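What We Did With February (and a Great Many Snacks)

I have been promising a proper update on the robotics club for weeks now, and my sister has started asking whether we still exist. We do! We have just been busy, and I have been getting home at nine in the evening with no wish to look at another screen.

For anyone who wandered in from the bread posts, I help run a small after-school robotics club with Gudrun Janssen, who did all of this for years before I came along and still knows where every single hex key lives. We have 13 students this year, most of them in ninth and tenth grade, and our project is called Elness. The name came out of a vote I was not present for. The idea is a simple one to say out loud: teach a gripper to clear a messy table and put the things that are on it into a box. We collect the practice runs by hand, meaning a student holds the gripper like a very large pair of tongs, does the job the way a person would, and the recording goes off to be learned from later.

Our first month was blocks. Blocks on a mat, blocks in a tray, blocks on a slightly different mat. I understand why we started there, and I would start there again, but I will admit that by the end of January I was dreaming in primary colors. Then Anselmo Sotelo, who is fifteen and usually says very little at meetings, asked why we were training on things that no one ever needs picked up. He had been keeping a list at home of what was on his kitchen table every night for a week, and he read it to us. Mail, a charger, half an orange, a bag of chips with a clip on it, his brother's gloves. Not one block!

So we moved to snacks. Snack bags are wonderful and terrible. They are light, which is good, and they crinkle and slump and slide over each other, which is not. A full bag pushes back when you squeeze it and a small one folds up and hides under its neighbor. The shiny ones bounce the ceiling light straight into your eyes. Fabian Grabner, our most patient pair of hands, spent an entire evening on one long skinny packet that kept turning like a compass needle every time he got near it, and I think he enjoyed himself more than he has all year.

We also stopped working only at the school. A table in a real home comes with a tablecloth that bunches up, and flowers, and somebody's coat over the chair, and you have to reach around all of it. I was nervous about asking families, but people have been so kind. Our rule for these visits is that we leave the room as we find it and only ask for a bit of elbow space. The students set up the pile, open the box behind it, and then start each run with the blue finger pads spread wide, one on either side of the nearest bag.

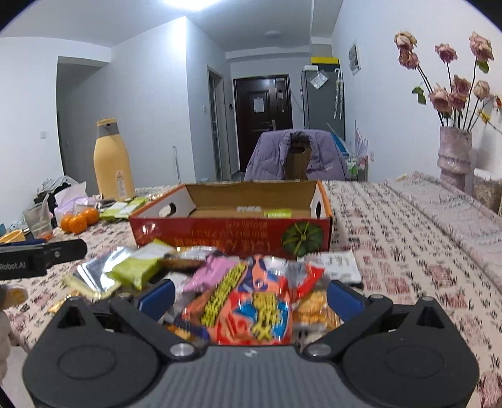
How a run goes

We settled on a routine after a couple of very disorganized evenings. One person holds the gripper, one person watches the laptop, and one person keeps the notebook. They swap after every 30 runs, or sooner if somebody's wrist gets tired (the thing is heavier than you expect by the end of an evening). The holder picks a bag, says its color out loud, closes the pads, lifts, and lets go over the box. Then the next one. If a bag drops, it stays dropped, and the holder goes after it from where it landed. Friederike Lindemann argued hard for that last rule. At first everybody wanted to stop and start over after each fumble, and she pointed out that a robot is going to fumble too and had better see what to do next.

Her father Knut has turned into our best audience. He came to pick her up at seven one evening, sat down "for a minute," and was still there at half past eight holding the notebook.

What we have so far

As of this week the notebook says 646 good runs. Gudrun and I went through the rest together and threw out the ones where the recording had stopped early or where somebody's sleeve had wandered in front of everything. It was slow work with a lot of tea. We also found 26 runs saved under the wrong name, all from the same evening, and I am fairly sure that was me.

The students have opinions about what is hardest. Fabian says flat packets lying on cloth, because the pads want to pinch the cloth as well. Anselmo says anything see-through. Friederike says the last bag in any pile, when you are tired and it has slid off to the side where your arm does not want to go. I tried a few runs myself and I say all of it. I have a whole new respect for how calmly these kids work.

Next month we try the learned version on a table for the first time, back at the school where there is more room. I have warned everyone that the first day will probably be slow and a bit silly. Gudrun has told them the same thing, only she said it in about four words.

If you live nearby and would be willing to lend us a kitchen table for an evening, please leave a comment or catch me at pickup. We bring our own snacks and we take them all home again, minus whatever Knut gets to first.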